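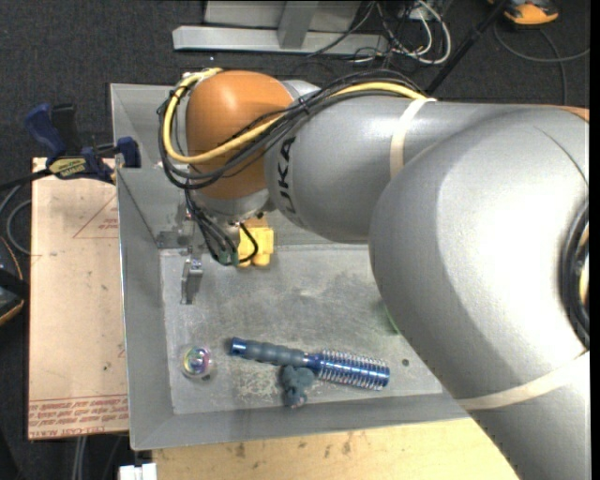 Dec 21, 2021

Zastley cell, bin side. Continuing from the October pages. Innes on the pendant, me on the laptop, Archie in and out.

Cable dress first. Joint 6 now has a larger service loop, yellow cable inside and the black bundle outside it, both coming back over the top of the wrist. The previous routing pulled tight at the far end of travel and dropped the gripper connection twice in one evening. Ran joint 6 end to end at 10% speed with the gripper pointing down, then again at 30%. No pull at either limit. The loop does swing wide to the left, so anything that takes the wrist low along the left wall needs checking by hand before it goes in the program. Innes wants a printed guide on the flange. I would leave it until we know the tool is final.

Straps: the two cream elastic ones stay for now. Zip ties marked the paint on the last attempt. Elastic lets the bundle creep a little, so re-seat at the start of each session and look at the forearm one again after any long run.

Thin black wires at the flange are still too long. They curl back toward the green connectors and sit close to the finger. Shorten by 36 mm and add sleeve. Not done tonight, no ferrules left in the small drawer.

Bin: clamped at the upper left edge with the blue bar clamp. Pushed on the near side by hand and there was movement, small but enough to spoil the floor height after a wall contact. A second clamp would fix it if it can go where the elbow does not sweep. Catherine suggested a stop block screwed to the tabletop, which I prefer. The top is stained already, two more holes will not matter.

Floor height re-taught from four points. Left side reads 2 mm lower than right. Shimmed under the near edge, taught again, acceptable. The scuffs in the middle are from the first week, when the approach offset had the wrong sign. Do not use them as a reference for anything.

Pick settings as of tonight:
approach height 120 mm over taught floor
descent 40 mm/s, last part 15 mm/s
finger clearance 3 mm
contact threshold unchanged from Pondeck notes
log file 337

Objects in rotation: hairbrush, small blue-grey plush, clear iridescent ball, the yellow blocky one, plus whatever Agnes leaves in. The brush is the awkward one. Taken by the handle it hangs head down and turns in the fingers. Taken near the neck it holds, but the bristles give a poor edge for the finder and the proposed point wanders along the head. Set a manual bias toward the neck and will see what that does over a longer log. When the plush lies against the brush the finder returns the two as one object. Tried a lower merge distance, which split the brush into head and handle instead. Put it back.

Ball: the finder reports it in some lighting and loses it in other lighting. With the overhead lamps off and the side lamp on it was found more often. No numbers yet, needs a proper run. In the corners the finger meets the sloping wall before it reaches the ball. Either limit the tilt near the walls or nudge the ball out first. Archie is for the nudge. I think it adds a motion we then have to debug.

Acrylic: the cast sheet is beside the bin on the left, paper still on. It is for the front guard. Leave the paper on until it has been cut and drilled. Janaína has the cut list, 600 mm on the long side, and asked that no one stand tools on it. It needs to move off the floor before the next session in any case, as it is where a foot goes when reaching for the clamp.

Faults: one stop from the controller during the 30% run, a following error on joint 4. Cleared and did not return. Noted the time in the Macaraeg log book. If it comes back, check the payload data before anything else – the tool mass is still the value from the old gripper.

To do
shorten flange wires, sleeve them
order ferrules
stop block, near side
correct tool mass and center of gravity
long run with neck bias on
side lamp test for the ball
move the acrylic to the rack

Controller off at the main switch, pendant on its hook, key with Catherine.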